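教材だより 十月号
語彙カード「台所と食べもの」を使ってみて

エクア・オポク(ピルビー日本語教室、初級担当)

皆さま、いつもお世話になっております。初級クラスを教えているオポクです。私の日本語は勉強して覚えた日本語ですので、少しかたい文になるかもしれません。どうぞゆるしてください。

今月は、夏の終わりから使っている語彙カードの教材について報告いたします。教材の名前は「トルタモント初級語彙セット」です。作ったのは、ポーンソープ校のマーリーン・コワルチュク先生と、同じ学校のセニョ・アイドゥ先生です。カードは全部で2,416枚あります。もちろん、一つの学期で全部を使うことはできません。私のクラスでは、その中から「台所と食べもの」の部分だけを選びました。

対象は、ひらがなとカタカナが読めるようになったばかりの学習者です。漢字はまだ少ししか知りません。カードの表には絵、裏にはひらがなの単語と短い例文が書いてあります。例文は「なべで スープを つくります」のように、助詞の「で」と「を」が一緒に出る形が多いです。これは私にとって大変ありがたい点でした。私自身も学生のとき、「で」と「に」の区別に長い間苦しみました。今でも、急いで話すとまちがえることがあります。

授業の進め方を書きます。一回の授業で新しい単語を十二、復習の単語を八つ使います。最初に教師が絵を見せて、単語をゆっくり二回読みます。学習者はまだ声を出しません。その次に全員で読み、それからペアになります。ペアの一人が絵を見せ、もう一人が単語を言います。言えなかったカードは机の右側に置き、あとでもう一度練習します。この「右側の山」は、学習者が自分で考えた方法です。はじめ私は左側に置くように言ったのですが、だれも守りませんでしたので、私のほうがあきらめました。

ペアの練習が終わったら、例文の穴うめをします。ワークシートには助詞のところだけ空白があります。答え合わせは、教師が黒板に書く前に、かならずペアで相談してもらいます。相談のときは母語を使ってもよいことにしました。これについては、同じ教室のエデム・ソワー先生と意見がちがいます。ソワー先生は、初級でも教室の中はなるべく日本語だけがよいという考えです。私は、助詞の説明を日本語だけで話し合うのは、この段階ではまだむずかしいと思います。ソワー先生のクラスでも学期の後半に同じ教材を使う予定ですので、終わったら二人で結果をくらべて、またこのたよりに書くつもりです。

よかった点について。名詞の定着は前の学期より早いと感じました。特に「ほうちょう」「まないた」「れいぞうこ」のような長い言葉は、教科書の表で覚えるより、カードのほうがずっと楽なようです。小テストでは、空白のまま出す人が少なくなりました。まちがえていても、何か書いてあることが増えました。私はこれをうれしく思います。何か書いてあれば、どこがわからないのか、こちらにもわかります。

困った点も正直に書きます。まず、「さら」と「ちゃわん」の絵がとても似ています。クラスの半分ぐらいが逆に覚えてしまい、直すのに二回の授業がかかりました。それから、数え方のカードが別の箱に入っています。「一枚」「一本」「一つ」は名詞と一緒に教えたいので、私は授業の前に二つの箱からカードを出して、輪ゴムでまとめています。準備に時間がかかります。コワルチュク先生に相談しましたところ、次の版では名詞カードの裏に数え方も小さく印刷するというお返事をいただきました。また、「いためる」と「やく」の区別は、絵だけでは伝わりませんでした。ここは動作を見せながら教えるほうがよいと思います。私はフライパンを家から持って行きました。重かったです。

発音については、長い音の問題があります。「スープ」を「スプ」、「コーヒー」を「コヒ」と言う学習者がまだ多いです。カードのカタカナの長音記号に赤い線を引いたところ、読むときには注意するようになりました。けれども、会話になるとまたもどってしまいます。手をたたいて拍を数える練習を、毎回の授業の初めに3分だけ入れることにしました。もっとよい方法をご存じの先生がいらっしゃいましたら、ぜひ教えてください。

学習者の声も少し紹介します。デデ・チェイさんは「バスの中で五枚だけ見ます。五枚だったらできます」と話していました。ほかに、絵の人がいつも同じエプロンをつけているのがおもしろい、という感想もありました。宿題が多すぎるという意見もいただきましたので、今月から宿題のカードは一日5枚までにします。

貸し出しについてお知らせします。「台所と食べもの」の箱は、教材室の棚の二段目にあります。使いたい先生は、ノートに名前と返す予定の日を書いてから持って行ってください。返すときは、カードの順番をそろえなくてもかまいませんが、枚数がたりないときはかならず知らせてください。ワークシートは自由にコピーできます。ただし、例文を変えて使う場合は、下のところにもとの教材名を残してくださるようお願いいたします。アイドゥ先生からのお願いです。

個人で買いたい方のために、学習者用の小さいセットもあります。値段は1,000円です。注文は午後五時までに受付でお願いします。人数が集まってから、ポーンソープ校にまとめて送ります。

次の号では、ソワー先生が「町と交通」の部分について書いてくださいます。私のクラスは、来月から形容詞に入ります。「あつい」には漢字が三つありますので、今からどの順番で出すか考えているところです。

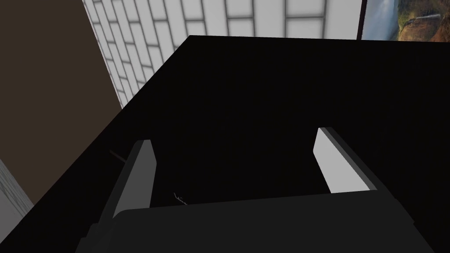 白いれんが模様の壁(CG画像)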